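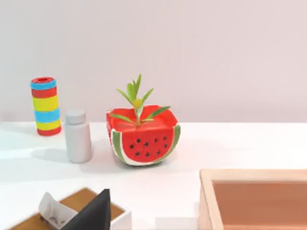
Skellix recorder drops two cameras overnight

Posted 31 December 2024 by murn_sparks

Eight-channel Skellix recorder, five cameras, all powered from an Aubert PoE switch in the loft. Channels 3 and 4 go offline after dark and come back by morning. Both are on the long runs, one of them 44 metres. Cables test fine end to end. Firmware is current. What should I check next?

gatepost40

Infrared load. The lamps switch on at dusk and the draw goes up. Add up the night figures for all five cameras and compare them with the switch's total budget — the per-port limit is a separate number. If the total is over 40 watts on the small Aubert, it shuts down the lowest-priority ports first. Raise the priority on 3 and 4 and see whether the fault moves.

rarkex_user

Had the same with a Rarkex. Swapped the switch, fine now.

loftcable

Check the cable is solid copper. Copper-clad aluminium passes a basic tester but drops too much voltage under load. We pulled out 166 metres of it at a unit in Murnbridge last February.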